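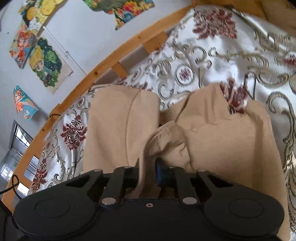
Page 24

Learning to Mend: What a Term in the Clarnach Repair Room Taught Us About Cloth

When our tutor asked us to choose a subject for the autumn project, I am afraid most of my group groaned at the word "textiles", and I groaned along with them. I had never sewn on a button in my life. My grandmother did all that, and she did it so quickly and with so little fuss that I had always supposed there was nothing much to learn. I would like to say sorry to her, in print, before going any further.

Our question was a simple one: do people in Trultstead still mend their household cloth, and if they don't, what stops them? We meant tea towels, pillowcases, aprons and tablecloths, the plain everyday things, and we left clothes out of it altogether, as another group had already claimed those (and made a very good job of them, I must add).

We began in October with a questionnaire, which we left at the library and the baker's on Cumasberg Road. We got 54 forms back, a good many more than we had dared hope for, and several had long letters written on the reverse. Of those who replied, 26 said they had mended something in the past year. The rest gave all sorts of answers. Some had no thread in the house. Some said a new tea towel cost so little that it seemed silly to bother, and one lady wrote that she would dearly love to darn but could no longer see the eye of the needle.

After that we spent four afternoons in the repair room at Clarnach, where Santeri Ruotsalainen was kind enough to put up with us. He taught us to look at the weave before picking up a needle, and to hold a worn piece against the window so that the thin places show up before they become holes. I found this quite wonderful and have since done it to every sheet in our house, to my mother's dismay. He also made us wash and press our patches first, so they would not shrink later and pucker the whole repair. Two of us skipped that step on the first afternoon. We did not skip it on the second.

Plain linen and cotton were the kindest to beginners. The stretchy mixtures were a misery, and my own attempt at a jersey pillowcase is best left in the drawer where it now lives. Darning took us far longer than patching, though it lay flatter and felt nicer to the hand, and our Miettinen tablecloth (so called after the family who lent it to us, very bravely) was darned at one corner and patched at the other so that we could compare the two.

If we did the project again we would ask people how they were taught, and by whom, as so many of the letters touched on it without our asking. We would also leave our forms somewhere younger people go, since the library and the baker's gave us mostly older hands. The full table of replies begins overleaf, with the letters copied out after it.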